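Notes for the Maltau talk: the grocery packing fault

Slide 1. Hello and who I am

Say hi, thank Ilídio Cordeiro for the invite (and for fixing the projector!). I look after the packing arm at Nirkside, and I'm going to spend 10 minutes on the worst bug I've had since I started. Ask who here has ever had a robot refuse to let go of something. Wait for hands.

Slide 2. What it was meant to do

Pick up an item, move it, open the fingers, back off. We'd logged 1,922 picks since April and I was feeling pretty smug. Then we let it work with thin plastic bags lying around the food, like they do in any real kitchen, and it pinched a fold of bag along with a bun. The fingers opened, the plastic clung, and the arm pulled away at full speed with the bag and half the groceries in tow. I yelled. Caldeira, our test kitchen, still has the dent in the cupboard door.

Slide 3. The wrist view

Leave this one up for a bit and let people look at how much of it is bag. Point out the bun pressed right up under that rolled ridge of plastic, and the pale flap lying over the dark round one. Ask where they'd put the fingers.

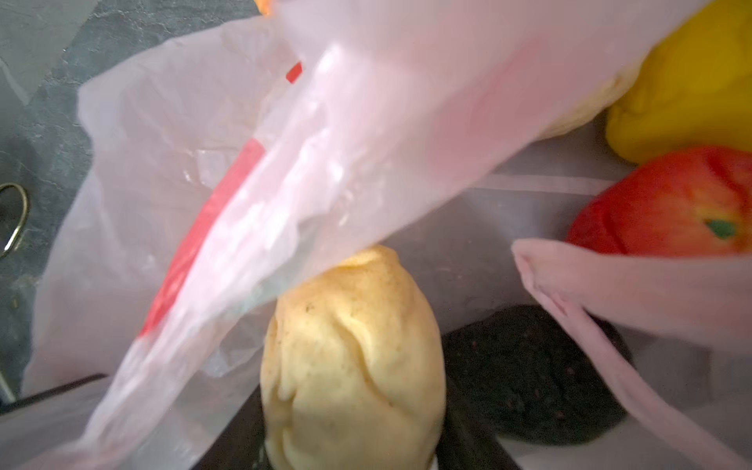

Slide 4. Why we missed it

The Deletti gripper reports "open" when the motor has moved, and my code took its word for it. We also had the force limit switched off during retreat (my doing, I wanted it faster). Own up to this, don't mumble.

Slide 5. What we changed

Retreat now starts slow, and the arm stops if it feels a tug. It gets 3 tries to shake loose, then it calls a person. The stop button moved to within arm's reach, too. Play the clip if there's time, then questions.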